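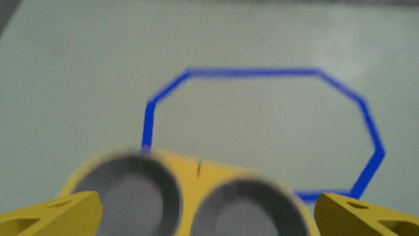 Shared Workrooms: Changes to Booking and Storage

The Clornent Community Arts Center will introduce a revised booking procedure for its shared workrooms. The changes respond to comments received from members since October, when the Driton Street building opened its upper floor to evening use. Members are asked to read the following notes before making their next reservation.

Reservations

Workrooms may now be reserved in blocks of up to 3 hours. A member may hold no more than two future reservations at one time. Under the previous arrangement, a single group could reserve the same room for an entire season, and newer members often found that no evening hours were left to them. Groups that already hold a standing reservation may keep it until the end of the current term, after which the new limit will apply to everyone.

Requests should be made through the front office, in writing or by telephone at extension 271. The office will confirm each request within two working days. A reservation that has not been confirmed should not be treated as final, and members are advised not to announce a class or meeting until confirmation has been received.

Cancellations must reach the office one full day in advance. Members who miss two reservations in a term without notice will be asked to wait until the following term before booking again.

Room Assignments

The Leitner Room will be set aside for drawing, printmaking and bookbinding. The Enari Room will be used for textiles and for general meetings. Ceramics will remain on the ground floor, where the sinks and the kiln are located. Requests to use a room for another purpose will be considered, but priority will go to the activities named here.

Members have asked whether food may be brought into the upper rooms. Covered drinks are permitted – meals are not. The lounge beside the main entrance remains available for this purpose during all opening hours.

Storage

Each registered group may use one shelf in the upstairs storage closet. Shelves will be labeled with the name of the group and the term for which they are assigned. Solvents, spray adhesives and oil-soaked rags may not be kept in the closet at any time. Items left on the floor or in the hallway will be moved to the office, where they may be claimed during business hours.

Unfinished work may be left on the drying racks for 6 days. Larger pieces need a separate arrangement with the office, as the racks were built for works on paper and will not safely hold canvases or panels.

Fees

Workroom fees are unchanged for individual members. Outside organizations will pay a refundable deposit of $500 for any event that requires exclusive use of the upper floor. The deposit will be returned once the rooms have been inspected and the keys handed in.

Copies of the complete workroom rules are available at the front desk and will be mailed on request. Written comments on the new procedure may be left in the box beside the office door.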